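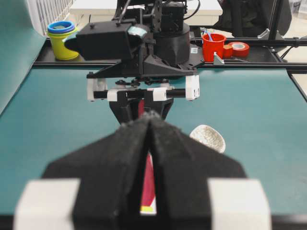
Chapter 6
Collecting Examples

6.1 What a learning system needs

The earlier chapters treated the training set as given. In practice someone has to make it, and most of the time spent on a manipulation project goes into this step. Chapter 6 covers how examples are planned, recorded and checked.

An example, or episode, is one complete attempt at a task. It holds the camera views, the joint positions of each arm and the commands sent to the motors, all on one clock. A view from the wrist shows the fingers and whatever is between them at close range. With two arms facing each other over a table, each wrist view may also take in the other arm, and the learner has to cope with that.

Our running case is the Cluso set, recorded at Terstead on a two-arm table. It has 330 episodes of handling small household items, made by 3 operators over 36 sessions. The first sessions date from November. Section 6.2 describes the task sheet the operators worked from, and Section 6.3 the rules for rejecting an episode.

Before reading on, review the section on time stamps in Chapter 3. The exercises assume that you can line up two streams recorded at different rates.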